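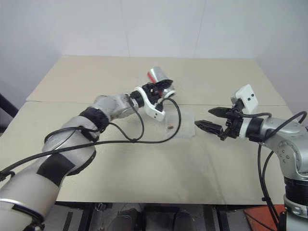 Minutes of the spring meeting of the Wikutholm Tabletop Packing Club, April 20, 2019. We opened with the big beige table, and everyone agreed it was money well spent! There is so much room on it now that a can and a sheet of thin clear plastic can be out together with plenty of tabletop to spare, and the plain white walls behind keep the room bright and calm to work in. One member asked whether the seam between the two table panels will be a nuisance when we roll cans in wrap. We decided to try a cloth over it first and look at it again after the pantry drive.

Last month's minutes were read and approved with one correction (the shelf paper came from Punik, not Suksawat).

Pantry drive. We have 170 cans promised so far, which is wonderful, and 53 of them are already on the back shelves. Cans with a dented rim go in the return crate. Labels face front, please, so the families can see what they're picking!

Wrapping. There was a long and very lively talk on clear plastic versus brown paper. Clear won by a good margin, as people love seeing what they're getting. Paper will still be used for glass jars. Suksawat can send 20 rolls of the clear at the old price if we order before the end of April. Approved.

Small stuff on the table. Crumbs, nuts, beans and snipped-off bits are to be wiped up between batches. A hand brush will hang by the door.

Roltari boxes. The new size holds two rows of soup cans and still closes flat, hooray. We will buy 50 and keep the old ones for cereal.

Not settled: where the tape goes when the drawer is full, and whether the second shelf should come down a notch. Both carried over to the next meeting.

Meeting closed with coffee and the last of the lemon bars.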